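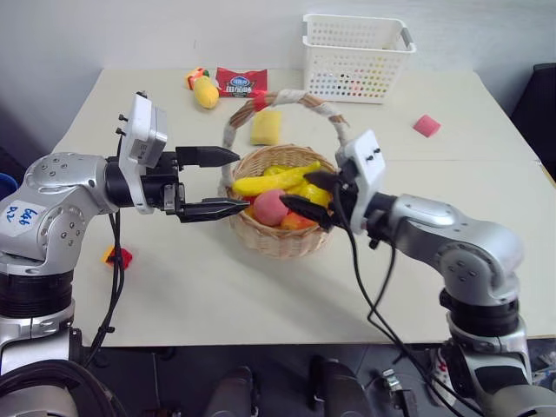
Hemimel amplía su catálogo de cestas de mimbre con asa alta

18 de marzo de 2026

La distribuidora de menaje Hemimel ha incorporado a su catálogo una línea de cestas redondas de mimbre con asa en arco, destinada a comercios de fruta, escuelas infantiles y aulas de hostelería. El suministro corre a cargo del taller Grisodard, que ha entregado un primer lote de 1.044 unidades al almacén de Kekenham.

La línea comprende siete referencias, que se distinguen por el diámetro de la base y el acabado del asa. El modelo intermedio pesa 700 gramos en vacío y se sirve sin forro interior. Las asas van revestidas en parte para evitar el roce de la fibra con la mano -- un punto en el que los pedidos anteriores habían registrado devoluciones.

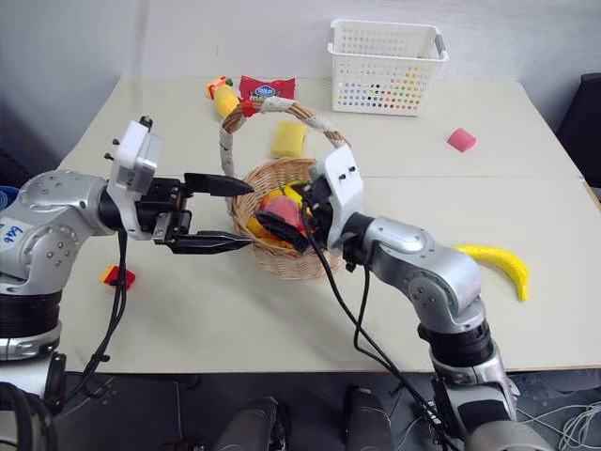
Cesta redonda de mimbre con piezas de comida de juguete. Detrás, una esponja amarilla y una bolsa roja de aperitivos.

Los juegos de alimentos de juguete se venden por separado. La ficha técnica recomienda colocar las piezas alargadas en diagonal y las redondas junto al borde, y limpiar el trenzado con un paño apenas húmedo, sin inmersión.

La cadena Kushnir tendrá las cestas en 59 tiendas a partir de abril. El precio de venta al público no se ha comunicado.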